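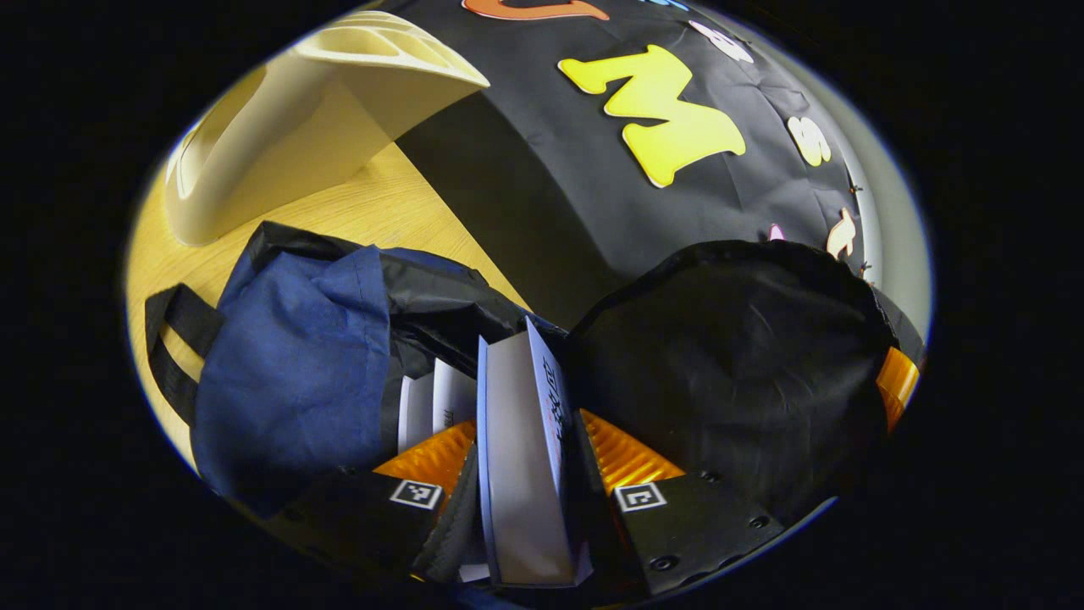 图：本人自摄，转载请注明出处

软包收纳整理记录（二）：称重、折叠与分层

上一篇写的是硬质容器，主要是盒子和罐子，尺寸固定，量一次就能排进柜子。这一篇写布包。布包的问题在于没有固定外形，同一只包，塞满、半空、压平，占用体积差几倍，按外形尺寸规划柜子没有意义，只能先规定折法，再量折后的尺寸。

本次整理范围是书房柜子下层和门后挂钩上的全部软包，共9只，不含行李箱和硬壳电脑包。工作台是书房那张浅色木纹桌，后面挂着黑色背景布，布上有彩色字母，黄色的M个头最大，右边还有一个米白色的S。背景布这次不收，折痕问题放在后面单独写。

一、清空与检查

所有包先拉开全部拉链，翻出内袋，倒置抖动。这个步骤容易被省略，省略的后果是后面称重不准，折叠时还会被硬物顶住。这次从内袋里清出来的东西：两支圆珠笔、一枚钥匙扣、若干收据、一片没拆的湿巾、一根短充电线。收据全部过期，丢弃。充电线测试可用，归入线材盒。

检查项目按以下顺序：

拉链：来回拉三次，记录卡顿位置。
织带：看缝线端头有没有起毛，用手拉一下。
面料：对着窗户看有没有透光的磨损点，重点是底部四角。
内衬涂层：用指腹摩擦，有粉末脱落的算老化。
扣具：插扣合上再松开，听声音，看卡爪有没有裂纹。

结果是一只旧的折叠购物袋内衬涂层已经粉化，手指一搓就掉渣，直接淘汰。这种老化没有修复价值，刷掉旧涂层之后面料失去防水，剩下的强度也不高。另有一只黑色包的侧袋拉链卡顿，位置在转弯处，用石蜡擦过之后有改善，暂时保留。

二、颜色与识别

整理前最大的问题是黑色包太多。黑色尼龙面料表面略有反光，大的黑色布包蓬松起皱，放在一起时在白天可以区分，晚上在柜子下层就很难。藏青色的那只同样如此，灯光偏黄的时候看上去和黑色差不多，只能靠摸织带判断。

以前的办法是在拉链头上系彩色绳，用了一段时间，绳子会勾到别的包的网袋，也会自己松开。这次改用标签，做法是把布标签缝在提手根部内侧，露出一小截。标签布用的是Vuleo的平纹棉带，白色，可以用布用记号笔直接写。写完用熨斗隔一层棉布压一遍，中温，不开蒸汽。

标签只写用途，不写品牌。写过品牌，后来发现自己根本不记得哪只包是哪家的。用途栏统一用两个字：外出、雨具、器材、洗漱、备用。同一用途有两只以上的，后面加大或小。

缝标签的针脚只穿内层织带，不穿包身面料。尼龙面料每多一个针孔就多一个漏水点，织带不防水，扎多少孔都没关系。

三、称重

用的是厨房秤，最小刻度1克。称重的目的有两个，一是出门前估算总重时有数可查，二是重量和折后体积有一定对应关系，可以用来决定放哪一层。

保留下来的包合计1,233克。这个数字比预想的低，原因是轻量尼龙包占了多数。最重的是那只大的黑色布包，有夹层填充，摸上去蓬松，一只就占了总重的相当一部分。藏青色的布包次之，主要重量来自织带和扣具，面料本身很薄。

称重时的注意事项：秤盘面积小，包的边角和织带会垂到桌面上，读数会偏低。解决办法是先把包折好，或者放进一个已经去皮的盆里再称。第一轮就是因为织带搭在桌上，读数每次都不一样，全部作废重来。

四、折法

试了三种。

第一种是卷。从底部向开口方向卷，边卷边排气，最后用自带的织带绕一圈。优点是紧，缺点是卷完是圆柱，在抽屉里会滚，叠放不稳，而且带填充的包卷不动，松手就弹开。

第二种是三折。两侧向中间折，再从底部向上折两次，得到一个扁的长方形。薄的尼龙包适合这种，竖着插进收纳盒，从上面可以直接看到标签。缺点是光滑面料之间摩擦力小，抽出一只，旁边的会跟着散。

第三种是内翻。把包身塞进自己的侧袋或者内袋里，拉上拉链。只有设计时就考虑过这种收法的包才好用，其他的会把拉链撑坏。手上Stomine的折叠包属于前者，口袋拉链是双面头，翻过来以后从外面也能拉。

最后的方案是混用。薄尼龙包一律三折，竖插；可以内翻的内翻；带填充的不折，压平以后平放在最底层。藏青色的布包比较尴尬，面料软，织带长，三折以后织带总有一段在外面。现在的处理是把织带先折成来回的之字形，用一根宽橡皮筋固定，再包进第一道折里。橡皮筋要选宽的，窄的会在面料上留下一道印子。

折叠时不要每次都折在同一条线上。涂层面料在固定折痕处最先开裂，这一点从淘汰的那只购物袋上看得很清楚，粉化最严重的地方正是原来的折线。每次偏移两指宽即可。

五、柜子分层

柜子下层内部净深30厘米，原来是一整格，包全部堆在里面，找一只要翻出来一半。这次加了一块活动隔板，分成上下两格。

下格放带填充的大包，平放，开口朝外。上格放两只收纳盒，盒子是在Dinamura买的，无盖，聚丙烯，侧面有开孔。左盒放外出和器材，右盒放雨具和备用。洗漱包不进柜子，挂回卫生间门后。

收纳盒不要装满。试过把所有三折的包全部塞进一只盒子，刚好能塞下，但是抽取的时候需要用另一只手按住盒子，放回去更困难，最后一定会变成直接扔在上面。一只盒子放5只薄包是上限，再多就失去了竖插的意义。

隔板的高度以手背能够平着伸进去为准。之前按盒子高度加一指宽来定，结果手进不去，每次都要把整个盒子抽出来。

六、零散硬物

和软包一起清理出来的还有几样硬的。白色的长方形盒子原先立在包之间，整理时顺便归到了文件层，立放，印字的那一侧朝外，方便以后核对。这种盒子不应该和布包混放，布包一挤，盒角就塌，塌了以后就立不住。

奶油色的塑料壳体表面光滑，顶上有浅凹槽，弧度大，放哪里都占地方。凹槽里容易积灰，干布擦不到底，用旧牙刷蘸稀释的中性洗涤剂刷一遍，再用湿布擦净，放在阴凉处晾干。浅色塑料不要放在窗台上晾，长期日照容易发黄，发黄以后很难恢复。网上有用双氧水加紫外线处理的办法，我在别的旧塑料件上试过，颜色能退一部分，但是不均匀，过几个月又会返黄，不推荐。

壳体最后放在柜顶，下面垫一块绒布。光面塑料和木纹桌面直接摩擦，两边都会出现细划痕，桌面的痕迹在侧光下尤其明显。

七、背景布

黑色背景布有斜向的褶皱，属于旧问题。布是从Bastos的布料店裁的，当时叠着带回来，折线一直没有完全消掉。

字母还在上面，所以不能直接熨。正确的顺序应该是先熨布再贴字母，当时做反了。可行的补救有两种：一是从背面用挂烫机，保持距离，避开字母所在的位置；二是整块喷湿后自然悬垂，下边夹几个夹子增加拉力。第一种见效快，但是背胶受热会软化，字母可能移位。第二种慢，需要挂一整夜，效果也有限，只能去掉浅的褶子。

目前选第二种，还没做。深色布喷水要用纯净水，自来水干了以后有可能留下浅色水痕，在黑布上比较显眼。喷之前先在角落试一小块。

字母的定位也有改进空间。贴的时候没有打基准线，全凭目测，高低不齐。以后再贴，准备用划粉在布的背面先画线，对着光能透过来一点就够用。划粉用白色，蓝色的在黑布上看不见。

八、材料与工具

厨房秤，最小刻度1克
平纹棉带，白色，剪成小段
布用记号笔，黑色，细头
手缝针、涤纶线
宽橡皮筋
石蜡块，用于拉链
旧牙刷、中性洗涤剂
无盖收纳盒，两只
活动隔板，一块，配四个层板托

层板托要买带橡胶垫的。第一次装的是光面金属托，放盒子进去时隔板会前后滑动，后来在托面上贴了一小块防滑垫才解决。如果柜子侧板没有预留孔，需要自己打孔，先用水平尺定位，四个孔一次标好，不要打一个标一个。

九、遗留问题

侧袋拉链卡顿的那只黑包，石蜡只是临时处理，拉齿转弯处有轻微变形，大概率要换整条拉链。换拉链需要拆包边，拆之前先拍照记录缝份走向。

藏青色布包的织带端头有一点起毛，打算用打火机燎一下封边。燎之前要确认材质，棉织带不能这样处理。取一根脱落的丝线单独烧，缩成硬珠的是合成纤维，烧成灰的是棉。

收纳盒侧面的开孔边缘有毛刺，会勾丝，薄尼龙包已经被勾出一处。用细砂纸把孔边磨了一遍，磨完用丝袜套在手上摸一圈，不勾就合格。右盒还剩一面没磨，下次继续。

下一篇写线材，线径和弯曲半径的记录表还在整理。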